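Workshop tips: mending pots, with some help from simulation

Quick ones this time, kiln is on and I've been up since five.

Most of these come out of the Zonlow trials. If you missed the last page, that's a robot arm learning to fit broken crockery together, all in simulation first, then on real bits. 3000 simulated attempts in the January batch. I read the write-up so you don't have to, and a fair bit of it works for hands too.

Dry fit before glue. Always. The arm was scored on how well two edges met before anything else, and joins that started badly never came right by pushing harder. 1334 of the tries failed on that alone. Back off, turn it a touch, try again.

Work over a plate. A plain one, no pattern, rim on it. Small crumbs stay put and you can turn the whole job round without touching the join. They tried bare tabletop as well and pieces skated about.
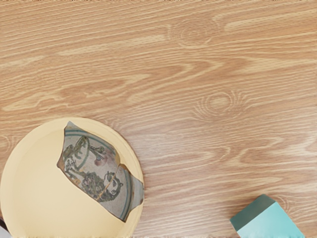
Light matters more than you'd think. Even light, from both sides if you've got it. Strong shadows looked like cracks to the software and they look like cracks to me at ten at night aswell.

Busy wood grain is a nuisance. The Trenis method (the one that finds the edge of the piece by colour) did worst on knotty tables. 398 wrong guesses, most of them near a knot. At home just put a sheet of plain paper down.

Follow the painted lines. If there's a band or a border, line that up first and let the broken edge follow. Ukell, the newer method, does it this way round and got 1122 good joins out of the same batch. Best result in the paper. I've swapped to doing it this way and it's quicker, even on plain-ish pots with only a bit of a ring inside.

Gold joins: less than you want. A thin line. Wipe the excess while its soft, cotton bud, one stroke, new bud.

Keep everything else well away from the plate. Tubs, blocks, your tea. The arm clipped things parked too close. So do elbows.

Don't use any of this for plates you eat off, display only.

More when the real-pot results are out. Page updated Apr 1, 2025.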